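Skistine Patchwork-Print Bedspread, Orange and Sage

Product details

We have been waiting for this print to come back since July, and it was worth the wait! The Skistine is a single-layer bedspread with the look of a patchwork quilt and none of the seams, so it lies smooth and folds down small enough for a closet shelf. The colors are the reason people write to us about it: solid orange, soft sage green, tan, brown, and a brick red with little rows of white dashes that Liette Beaudoin drew by hand for the first version.

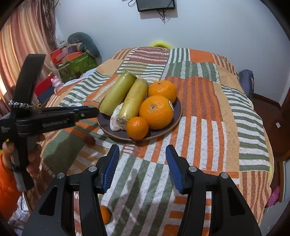 Color and pattern

Stripes run all over this one, some straight, some wavy, some wide. Green and white, orange and white, orange and brown – it sounds like a lot on paper, and on a bed it settles down beautifully, especially against a pale wall. The big plain patches of orange and sage give your eye somewhere to rest. We love it with anything in the same warm family, and a dark plate of oranges looks wonderful on it.

The wavy green and white section is my own favorite. It still looks good when the cover is a bit rumpled (mine usually is by noon), and the folds make the waves look even wavier.

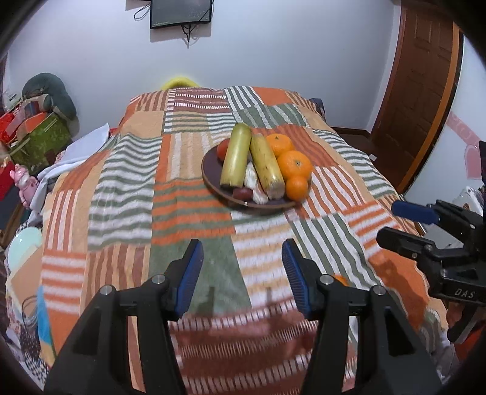
Can I wash it at home?

Wash it cold on a gentle cycle, by itself the first time, and hang it to dry. It can be ironed on low from the back.

Sizes and ordering

Twin, full and queen. All 3 sizes carry the same print at the same scale, so a queen simply shows more of it. Matching pillow covers are 18 inches square and sold one at a time.

Item number: 337
Designed by: Liette Beaudoin and Ximeng Hou
Printed at: Tremblay workshop, Flevanport
This printing: 600 bedspreads

Fabric swatches are free. Write to Keegan MacPherson at the Plakavthorpe store and say which colors you want to see up close, and he'll put a few in the mail.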